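Our house rules for kitchen recordings

June 2019

I've been asked twice now how we keep the home kitchen work at Furkano in order, so I'm writing the rules down. There are 6 of them and they fit on one sheet.

One, agree the task in a single sentence before starting. Two, leave the counter as the household keeps it. We used to clear everything away, and the arm then did badly in any kitchen with jars and tins along the wall. Three, no names, letters or faces. Four, keep the stop button within reach of a person who isn't doing anything else. Five, write down every failed try. Six, stop if the householder asks, and don't argue.

Rule five gets broken the most. Of the 174 runs we did up to last October, 113 had proper notes. The rest we threw out.

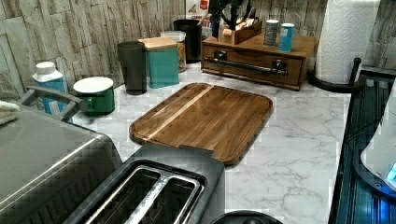
Eglė Vītola wants a seventh rule, on cleaning the fingers between food and non-food items. I agree with her, but we haven't settled the wording. Her draft says "wipe down", and I'd like it to name the cleaner and how long to leave it on. I'll put the new sheet up when it's done.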